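Minutes, Kitchen Corner Working Group
November 27, 2019, Gilley Hall, upstairs room

I took the notes this time, so blame me for the spelling and for anything I've left out. We started a little late while people found chairs, and the radiator under the window was banging away for the first half of the meeting, so if you said something clever near the window I may have missed it.

Last minutes: read and agreed, with one fix. The shelf unit came from Magnusson and the rug came from Varkska, and I had written them down the other way round. Sorry!

1. The table and the play food

This took up most of the evening and I think we all knew it would. The kitchen corner gets used every single session and the bits end up all over the building. I like the white tabletop very much because you can spot everything on it at once, and several of you said the same, but we did have one vote for a cloth. We went back and forth on the cloth for far too long. It slides, it needs washing, and things get bundled up in it at the end of the day. Decided: no cloth.

Then we got onto what should be out at the start of a session. The feeling was that we've been putting out everything we own and then wondering why tidying up takes forever. I suggested a colander, the fruit, a plate and some cups, plus the ketchup (I was told very firmly that the ketchup stays, and fine, I love the ketchup too). The rest goes in the tub under the shelf and gets swapped in every couple of weeks.
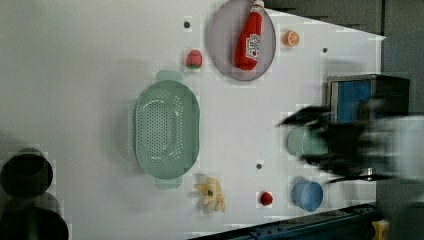 The light green colander got a good word from nearly everybody. Children wash the fruit in it, wear it, carry it about like a basket, and it takes a bunch of bananas and a strawberry with room to spare. We agreed it should be the thing the fruit gets put away in, too, so that fruit has one home and the cups have another. The orange slice is the piece most likely to go missing and I've asked for everyone to have a quick feel down the back of the cushions before locking up.

Action: me, to make a label for the fruit and one for the cups. Pictures as well as words.

2. Washing

Plastic things get a wash in warm soapy water at the end of each week and are left on a towel overnight. We've been a bit hit and miss about this, me included. There's now a sheet on the inside of the cupboard door to sign.

3. Money

The Zorker catalog has a set of 12 cups and saucers that would match nicely. People liked the look of it but wanted to hold off till March, when we'll know what's left over. The cupboard code is staying at 2210, so no need to learn a new one.

4. Any other business

Could whoever borrowed the big tray please bring it back. Also we are down to 2 dish towels, and one of those has a hole in it, so old ones from home are very welcome.

Next meeting is after the holidays, same room, and I'll send the day round once Gilley Hall confirms. Somebody else's turn to do the notes!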